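Guias e Manuais › Bancada › Separação de peças

Manual de preparação da bancada Clilleo
Secção 2 — Caixas de peças e tabuleiro central
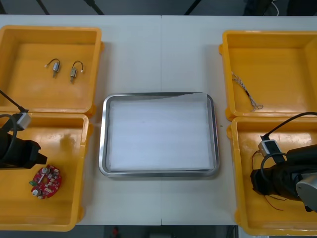 A secção anterior tratou da montagem das mesas e do ajuste dos pés. A partir deste ponto parte-se do princípio de que os dois tampos estão encostados, nivelados e limpos. Se houver um degrau na junta entre os tampos, volte à secção 1 e corrija os pés antes de continuar, pois o tabuleiro assenta na zona da junta e abana quando as mesas não estão à mesma altura.

2.1 Material necessário

— Quatro caixas abertas de plástico amarelo, pouco fundas
— Um tabuleiro retangular de aço inoxidável
— Folha branca de forro para o tabuleiro
— Pano seco que não largue pelo
— Motores elétricos pequenos, com o cabo e o conector já montados
— Placas de circuito redondas
— Folha de registo Susgate (fornecida com o conjunto)

O forro vem em rolo de 50 cm de largura e corta-se à medida. Pode usar-se outra espuma macia, desde que seja branca e não deixe resíduos nas placas.

2.2 Limpeza do tampo e das caixas

1. Retire do tampo tudo o que não pertença à bancada.
2. Passe o pano seco no sentido da junta, do fundo para a frente. Não use produtos com silicone.
3. Vire cada caixa ao contrário e bata levemente no fundo para soltar restos de fio ou de solda.
4. Limpe o interior das caixas, com atenção aos cantos arredondados.
5. Limpe o tabuleiro e seque-o bem antes de colocar o forro.

Nota: o fundo das caixas reflete a luz do teto. Se o brilho dificultar a leitura das marcações de uma placa, desloque a placa dentro da caixa. Não cole papel no fundo, porque as rebarbas dos componentes prendem-se nele.

2.3 Colocação do tabuleiro

1. Pouse o tabuleiro no centro da mesa.
2. Corte o forro um pouco mais pequeno do que a base. Uma folha demasiado grande sobe pelos rebordos e levanta nos cantos.
3. Assente a folha com a palma da mão, do centro para fora.
4. Verifique os quatro cantos. Um canto ligeiramente levantado não impede o trabalho, mas uma dobra no meio da folha obriga a cortar outra.
5. Confirme que o tabuleiro não abana ao carregar em cada lado.

O tabuleiro começa sempre vazio, só com o forro. As peças entram nele durante o trabalho, nunca na preparação.

CUIDADO: os rebordos do tabuleiro são arredondados, mas as rebarbas que por vezes ficam por baixo cortam. Levante-o sempre com as duas mãos, pelos lados mais curtos.

2.4 Posição das caixas

1. Coloque duas caixas do lado esquerdo do tabuleiro, uma atrás da outra.
2. Faça o mesmo do lado direito.
3. Alinhe os rebordos à vista. Não é preciso medir.
4. Deixe espaço para os dedos entre cada caixa e o tabuleiro, para poder levantar a caixa pelas abas laterais.

Na versão anterior do manual as caixas ficavam todas do mesmo lado. Essa disposição deixou de ser recomendada em outubro, depois dos testes feitos por Fernanda Caldeira na oficina Prarkix, onde as placas acabavam muitas vezes debaixo dos cabos dos motores. Quem ainda tiver a bancada montada da forma antiga pode mantê-la até à próxima limpeza geral.

2.5 Motores

Os motores vão para a caixa de trás, do lado esquerdo. Para começar bastam dois.

1. Segure o motor pelo corpo metálico. Nunca o levante pelo fio.
2. Pouse-o no fundo da caixa com o veio virado para a frente da mesa.
3. Deixe o fio fazer a sua curva natural. Não o enrole no corpo do motor nem o prenda por baixo.
4. Afaste o segundo motor do primeiro o suficiente para que os fios não se cruzem.
5. Veja se o conector branco ficou dentro da caixa e não pousado no rebordo.

Uma pequena inclinação do motor não tem importância. Se o veio raspar na parede da caixa, afaste-o.

CUIDADO: o fio é fino e parte junto à soldadura quando é dobrado várias vezes no mesmo sítio. Um motor com o fio vincado deve ser posto de lado e anotado na folha Susgate, mesmo que ainda funcione.

2.6 Placas redondas

A caixa da frente, do lado esquerdo, é a das placas. Trabalhe com uma de cada vez.

1. Toque numa superfície metálica ligada à terra antes de pegar na placa.
2. Pegue-lhe pela borda, usando os recortes do contorno. Não aperte os componentes.
3. Pouse-a com a face dos componentes para cima.
4. Verifique se o conector verde está direito e se não tem restos de fio dentro.

Nota: as placas vermelhas e as verdes do catálogo Mirzaei têm o mesmo contorno, mas não são equivalentes. Não as junte na mesma caixa.

2.7 Verificação final

— O tabuleiro está estável e o forro não tem dobras
— As caixas assentam por inteiro no tampo
— Nenhum fio passa por cima de um rebordo
— A placa está com os componentes virados para cima
— A folha de registo tem data e rubrica

Se um destes pontos falhar, corrija-o e repita a verificação desde o início. A arrumação no fim do turno segue a ordem inversa — primeiro as placas, depois os motores e por último o forro, que se guarda estendido. O forro troca-se ao fim de 17 utilizações ou logo que apresente cortes.

Texto revisto por Laurinda Garcia em 17 de março de 2022.

Artigos relacionados
Secção 1 — Montagem e nivelamento das mesas
Secção 3 — Passagem das peças para o tabuleiro
Como preencher a folha de registo Susgate
Cortar e guardar o forro em rolo
Placas Mirzaei: diferenças entre vermelhas e verdes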